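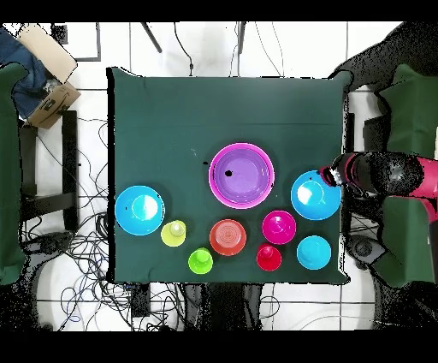
Lullico Zivia arm and two-finger gripper: long-term review
Reviewed by Carmela Barbieri
June 8, 2021

Price as tested: $897 for the arm, $597 for the gripper kit
Time in use: 200 hours
Verdict: good arm, gripper fault that needs fixing before I can recommend the pair

We bought the Zivia to sort and stack plastic dishes on a cloth-covered table. The work is light. A bowl or a cup weighs next to nothing, and the arm never comes near its rated load. I expected the problems to be with grasping: slick rims, small cups, glare on the inside of the blue bowls confusing the vision software. We had some of that. The problem that matters is what the gripper does after an emergency stop.

The fault

Press the stop button while the gripper is closing on something and everything halts, as it should. Release the button, press reset, and the arm stays still, waiting for a new command. The gripper does not wait. It finishes the close it was in the middle of, at full force, with no beep and no message on the control screen.

I found this with my hand on a bowl. The arm had come down on the rim at a bad angle, much like the approach to the right-hand blue bowl in the photo, and it was pushing the bowl along the cloth. I hit stop, released, reset, and reached in to put the bowl back. The fingers shut on the side of my thumb. I got a bruise and a blood blister. With a heavier gripper on the same controller it would have been worse.

Barry Fairclough, who works with me on the rig, repeated it the same afternoon with a foam block in place of a thumb. He got the same result every time the stop came during a close. If the stop came while the gripper was already open or already holding, nothing moved on reset. That explains why it went unnoticed for so long. Most of our stops had been called when the arm was traveling.

What we checked

Firmware: the version it shipped with, then the current one. Same behavior on both.

Cabling: we had a lot of cable on the floor under the table and I wondered about a bad connection. We swapped the gripper lead and ran a single short one straight to the controller. No change.

Our own code: we took it out of the loop completely and sent the close command from the handheld pendant. No change.

Power: cutting power at the wall clears the stored command. After a full power cycle the gripper stays where it is. This is the only reliable way we have found to make it safe to touch.

The manual has a section on stopping and restarting, on page 63. It says that all motion commands are discarded on reset. For the arm that is true. The gripper comes with its own leaflet, which doesn't mention the stop button at all.

What Lullico said

I reported it through the support form with a video. The first reply asked me to reinstall the software. The second, four days later, agreed that the gripper board keeps its last command in memory and that the stop circuit does not clear it. They are calling it a known behavior and say a firmware update is planned. No date was given. I asked whether other buyers would be told and have had no answer to that.

I also asked for a refund on the gripper and was offered a store credit. I haven't taken it.

The second, smaller fault

The finger pads shift. They are held on by a friction fit, and after a long session of picking up cups by the rim they creep outward until there is a bare edge at the tip. A bare tip scrapes the dishes and lets them rotate in the grip. We push the pads back at the start of each day. A dab of contact adhesive on one pair has held so far, but it makes changing them a chore.

The small cups show it up first. The wider bowls are more forgiving, and we can usually finish a run with the pads a little out of place.

The rest of it

The arm is well made for the money. Repeatability is good enough that we stopped rechecking the home position every morning. It is quiet. The joints don't get hot to the touch. The pendant has a real stop button with some travel to it — not a touch-screen patch — and the button does cut arm motion at once.

Mounting took most of a day, mostly because the bolt pattern didn't match our stand and we had to drill an adapter plate. We added green padded panels around the work area. They are soft enough to take a knock, but they are no help against a pinch and I wouldn't buy them as a safety measure.

The control software is plain and does its job. Logging is weak. It records the stop and the reset, but the gripper movement afterward doesn't appear anywhere, so if you are looking through your own logs for this fault you won't find it. You have to test for it.

How we run it now

Stop button, then power off at the wall, then hands in. Dishes that have gone astray are moved with a wooden spoon if we can reach them that way. There is a label on the pendant saying so. Restarting takes under two minutes with homing, which is tolerable for us and would not be on a busier setup.

We have also tried an older Utmont gripper on the same arm. It is slower and its grip on a thick rim is poor, but it goes limp on a stop and stays limp after reset.

Should you buy it?

The arm on its own, yes. For the gripper, wait for the firmware update and then test it yourself with a block of foam before anyone puts a hand near it. If you already own one, do the foam test today: start a close, press stop partway, release, reset, and watch the fingers.

Arm: 4 out of 5
Gripper: 1 out of 5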